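Learn > Build Projects > Robots > Two-Arm Table Robot

How a Two-Arm Robot Works, and How One Gets Built in a Shared Workshop

Last updated: June

18 shares | 5 comments

A robot arm is a chain of stiff parts connected by joints. The stiff parts are called links. Each joint has a motor inside it, and each motor turns one link compared with the link before it. If you hold out your own arm, you can find the same pattern: upper arm, elbow, forearm, wrist. Your bones are the links.

This page explains a robot built in the Udenham shared workshop. The project is called Grekalach. It has two arms mounted on one base, and the base stands at the edge of a table. The arms reach over the edge and do their work on the tabletop.

The base

The base has one job, which is to stay still. When an arm swings out, it pushes back on whatever it is attached to. You can feel this if you sit on a swivel chair and throw one arm out to the side. The chair turns a little the other way. A robot base has to be heavy enough, or fastened down well enough, that it does not turn, slide, or tip.

The first Grekalach base was too light. At full reach, the front of it dipped, and the gripper ended up lower than the computer expected. The second base was heavier and the dip went away.

The joints

Inside each joint is a motor, a set of gears, and a sensor called an encoder. The motor spins fast but weakly. The gears trade speed for strength, so the joint turns slowly but can lift a load. The encoder measures the angle of the joint and reports it to the computer many times each second.

Without encoders, the computer could send commands, but it would have no way to check them. With encoders, it can compare the angle it asked for with the angle it got. The difference is called the error. The computer keeps adjusting the motor to make the error smaller. This process is called feedback control. Your body uses feedback too. Close your eyes and touch your nose. Sensors in your muscles tell your brain where your hand is, even though you cannot see it.

The cables

Motors need power, and sensors need a path for their signals. Both travel through cables. Cables are a common source of trouble in homemade robots. If a cable is too short, it pulls tight when the joint turns and can come unplugged. If it is too long, it can catch on a corner or get between the fingers.

The usual answer is to leave a loop of extra cable at the wrist. The loop opens and closes as the wrist moves. To find the right length, the builders turned the power off and moved the arm by hand to the farthest position it would ever need. Then they fastened the cable with a bit of slack still in it. One loop on Grekalach was redone three times.

The grippers

The part at the end of the arm is the gripper. Grekalach uses a simple type with two fingers that open and close. Ridges on the inside of a finger help it hold on to smooth objects.

Some gripper parts were made on a 3D printer, a machine that melts plastic and lays it down in thin layers. Printed parts have an advantage in a workshop: when one cracks, another can be printed from the same file. They also have a weakness. The layers can split apart if the force pulls in the wrong direction. The builders changed the direction of printing so that the fingers squeeze across the layers, and fewer parts broke.

The program

The control program is called Sipos. It stores a task as a list of positions. A position is a set of numbers, one for each joint, plus one for how far the gripper is open. Sipos moves each arm from one position to the next and fills in the small steps between them.

Two arms make this harder. Both can reach the middle of the table, so they could collide there. A second program, Judau, handles that problem. Before any movement, Judau calculates where every link of both arms will be. If two links would come closer than a set limit, one arm waits until the other has moved away.

The practice task

The practice task is handling the contents of a phone box. It suits two arms because the parts are different from each other. A phone is thin, smooth, and fairly heavy for its size. A packaging tray is light and bends easily. If the gripper squeezed the tray as hard as it squeezed the phone, the tray could be crushed. For this reason, Sipos stores a separate squeeze setting for each object.

Shape matters as well. A flat tray has to be held by an edge, and it may tilt once it is lifted. The computer must allow for the tilt, or the tray will bump the table on the way down.

Safety rules in the workshop

Only people who have been trained may switch the arms on.
Hands stay off the table while the motors have power.
Long hair is tied back and loose sleeves are rolled up.
The stop button is tested before each session.

Words to know

Link: a stiff part of a robot arm.
Joint: the place where two links meet and one can turn.
Encoder: a sensor that measures an angle.
Error: the difference between the angle requested and the angle measured.
Gripper: the part that holds things.

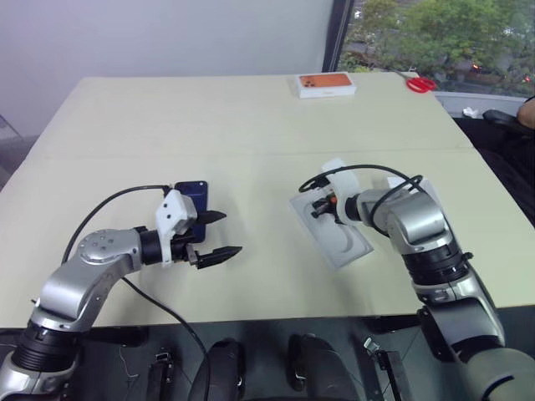
Slack: extra length left in a cable so that it can move without pulling tight.
Feedback: using a measurement to correct a movement while it is still going on.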